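Apr 17, 2026

Starch paste for the Andness binding job, second trial. Wheat starch (Ots), 40 g to 1,000 ml water, held at 90 C with constant stirring, then cooled covered. First trial in January was too thin and cockled the endpapers.
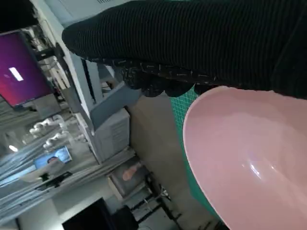 Pink bowl, close up.

Strained twice through the Festell mesh. Skin on top discarded. Tack good on Duladex board, weak on the coated stock. Might want a higher starch ratio there, or a PVA mix. Liên Ngô prefers straight paste for anything that may need to be reversed later. Agreed for the text block. 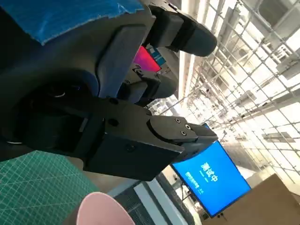
Case corners are still the weak point. Turn-ins lift when the board is beveled too steeply. On the next case, put the three pilot holes for the corner plate in a tight triangle, like the screws on top of the black fingertip, and keep them well inside the turn-in.

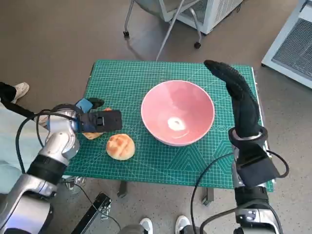
Trimming: grain direction has to be marked before the sheets leave the stack. Two were cut cross-grain and are now scrap. Square to the white grid on the green mat, skip the diagonals. Blade changed after 16 sheets.

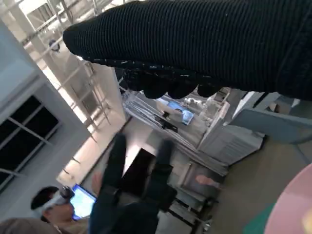
Remaining sheets go under weights overnight with blotters between. Check for warp before casing in. Open: mold inhibitor in paste, yes or no. Ask Liên.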